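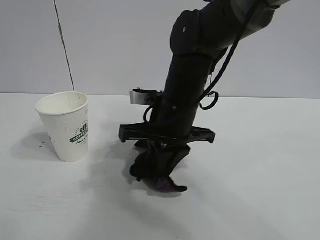

Visits / Labs and Workshops / Gernotport

On Monday 8/7/23 I went to the open afternoon of Nandenlow, a small company in Gernotport which teaches robot arms to do table work. I came by train from Skemumham, and the walk from the station is longer than the map promises. The task of the day was picking up a cloth. On the table there was a paper coffee cup and a small purple cloth, and the arm held the cloth between its black fingers, just over the white surface, with one end hanging out to the side. I had expected metal parts or boxes. The engineer who received us told that cloth is more difficult, because it has a different shape each time you put it down.

We were 8 visitors and we were divided into two groups. My group started with teaching by hand. You take the arm at the wrist, a button makes it soft, and you lead it through the movement while the computer writes down the positions. It is heavier than I thought, and one must be careful with the cables. My first try was too high and the fingers closed on air. At the second I pressed the cloth too hard against the table. The engineer did the same movement in a few seconds without looking at the screen.

After the coffee break we changed to remote control. The operator sits 2 meters from the table and moves a smaller arm, which they call the Aasen, and the big arm repeats what it does. I liked this way better. Your own hands are not in front of the work, so you see well where the tips of the fingers are. But you feel nothing from the table, and I asked three times if I was already touching it.

I also asked how many times a person must show the task. For this cloth they have recorded nearly 2,000 demonstrations since June, and the boring part is to throw away the bad ones. A slow demonstration is allowed. One where the operator stops and thinks in the middle is thrown away, since the robot learns the stopping too. Most of mine would go to the garbage, I am afraid.

At the end they let the arm work alone, 10 attempts. It picked up the cloth in most of them. In one it went down beside the cloth and closed very politely on nothing, exactly like me before.

The visit is free, but you must write to them before. Long hair has to be tied and scarves stay in the wardrobe. The explanations were in English and quite fast, so I recommend to sit near the front.

Filed under: Open days, Robots, Learning by demonstration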